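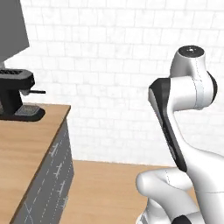 4.2 The vendor's simulated kitchen

Figure 3. A view from the coffee task in the Edemex trial package, with the arm at right and the coffee machine on the counter at left.

The Edemex package is sold as an arm, a controller and a licence for a rendered kitchen in which buyers may rehearse their tasks before any hot liquid is involved. We bought the licence first, the arm being beyond our means until October. Installation took 4 hours, most of them spent persuading the licence server that Oltham was a real place.

The kitchen is handsome. It has a white brick wall, a light wooden floor and the general air of a café that charges extra for milk. For our purposes the useful parts are the counter and the machine on it (Figure 3), whose position can be shifted between runs through a settings file. The manual covers this file in a single paragraph, which refers the reader to an appendix on cleaning.

We ran 246 trials of the cup placement task using the stock planner. A trial counted as a success if the cup came to rest upright on the drip tray and stayed there until the timer ran out. By this measure 207 trials succeeded. The remainder were sorted by hand by the second author, Sakda Rojanasak, who asked that his patience be recorded as a limitation of the study. Most were cups set down too near the edge of the tray. In 3 trials the cup passed through the counter and carried on downwards, a behaviour the support desk described as "within tolerance".

Comparison with the older Pathak kit is awkward. Pathak scores a placement at the moment the gripper opens, so a cup that topples a second later still counts in its favour — a generous view of waiting at table. We rescored the Pathak logs under our own rule where the recordings allowed it, and report only those runs in Section 5. The Wumska planner was left out altogether, its free version having expired midway through the pilot.

All settings files were frozen on 2021-05-28. Smaranda Bucur holds the originals and will send them on request.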